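Ticket 17 – Brunora arm, wrist twists on way back to rest
Status: open
Location: Prudgate shared workshop, bench by the window

Problem
Arm lifts fine. On the return move the wrist rolls too far, then the controller throws a following error and holds position. Happens on most cycles once the arm is up to speed.

Setup
Controller: Björklund board, stock firmware
Speed limit: 100 per cent
Homing: manual, from the bench side

Tried so far
1. Power cycled and re-homed. Same fault.
2. Dropped speed to half. Fault comes up less often, still there.
3. Raised the following error limit to 3000 counts. Arm finished the move but the wrist ended up about 2 degrees off, so I put the limit back.
4. Swapped the wrist cable for the spare. No change.
5. Checked the screws on the forearm and wrist. None loose.
6. Stopped the arm with the gripper near the red strap and looked over the wrist joint and both fingers.

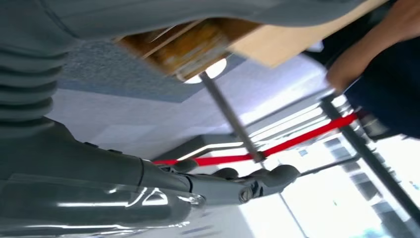

Next steps
Log motor current on the wrist joint over a full cycle – first with the gripper on, then with it off. Please leave the speed at half until this is closed.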